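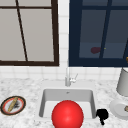 Resealing the Joint Between a Window Frame and a Tiled Wall

This procedure covers removal and replacement of the flexible sealant between an interior window frame and adjoining ceramic wall tile. It applies to painted wood, vinyl and aluminum frames. It does not cover exterior perimeter joints, glazing seals or the gap behind the tile, which are separate jobs with separate materials.

When to reseal

Replace the joint if the sealant has pulled away from either side, has split along its length, or shows black spotting that remains after cleaning. A joint that is only discolored on the surface can be cleaned and left in service. Do not apply new sealant over old. Fresh silicone does not bond reliably to cured silicone, and the second layer will peel off as a strip.

If grout was used where the tile meets the frame, it should come out as well. Tile and frame move at different rates, and grout at that location cracks within a season or two.

Materials

Neutral-cure sanitary silicone. The joints in this guide were done with Plutelen N, one cartridge per window.
Closed-cell backer rod, slightly wider than the gap.
Silicone remover gel, Vosham or similar.
Isopropyl alcohol and lint-free cloths.
Masking tape, low tack.
Plastic scraper, utility knife with new blades, caulking gun, profiling tool.

Acetoxy silicone (the type with a vinegar smell) should be kept away from bare metal and from cement-based backing. Acrylic caulk is acceptable on a dry wall but is not suitable behind a sink or in a shower room.

Step 1. Cut out the old joint

Make one cut along the tile edge and a second along the frame. Hold the blade nearly flat to the surface. On dark frames, work from the tile side first, as scratches in a dark finish are difficult to hide. Pull the strip out in lengths. Where it tears, make a fresh cut a little ahead of the tear and start again from there.

Step 2. Remove the residue

Apply the remover gel and leave it for the time stated on the tube. With the Vosham gel this was 25 minutes. Test it first on a hidden section of the frame; some remover gels soften paint. Lift the softened film with the plastic scraper only. A steel scraper will mark both glaze and paint.

Wipe the joint with alcohol, turning the cloth often. To check for remaining silicone, put a few drops of water on the tile edge. Water beads on a silicone film. On glazed tile the comparison should be made against a clean tile elsewhere on the wall, since the glaze also sheds water to some degree. Dry the joint fully before going on.

Step 3. Check the gap

Measure the width at the top, middle and bottom of each stile and at both ends of the bottom rail. Older openings are seldom square, and the gap may taper. The following limits apply:

Under 3 mm: the joint is too narrow to flex. Rake out the tile edge or accept a shorter service life.
3 to 6 mm: no backer rod needed if the depth is about equal to the width.
6 to 15 mm: use backer rod.
Over 15 mm: fit a trim strip and seal both of its edges. 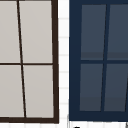 The same limits hold where two windows share a narrow tiled section of wall. In that arrangement, treat each side as its own joint, and let the first one skin over before taping the second. Narrow tile cuts are also more likely to be loose. Press each one with a thumb, and rebed any that move before sealing.

Step 4. Insert the backer rod

Push the rod in with a blunt tool to an even depth. The sealant should be half as deep as it is wide, with a minimum of 4 mm. Do not stretch the rod, as it will shrink back and leave a void at the corner. Do not puncture it – trapped air escapes through the hole and forms bubbles in the bead.

Step 5. Tape and apply

Run tape along both sides of the joint. Cut the nozzle at an angle, to an opening slightly smaller than the gap. Apply the bead in one pass per side, starting at the top of each stile and finishing with the bottom rail. Keep the pressure steady and release the trigger before lifting away.

Tool the bead within five minutes. A De Haan profiling tool with the 8 mm edge suits most interior joints. Remove the tape immediately after tooling, pulling it back at a low angle. If a ridge forms, smooth it once with a damp tool and then leave it alone.

Step 6. Cure

Keep the joint dry for 24 hours. Full cure takes longer in a cold room; in February, with the heating off, allow several days. Leave an opening window closed during this period so the frame does not shift against the fresh bead.

Color selection

Match the sealant to the tile or to the frame, but use the same rule throughout the room. White against white tile shows the fewest errors. The Warna color chart lists close matches for most dark brown and navy finishes. Check the sample in daylight, as dark sealants look nearly identical under a ceiling light.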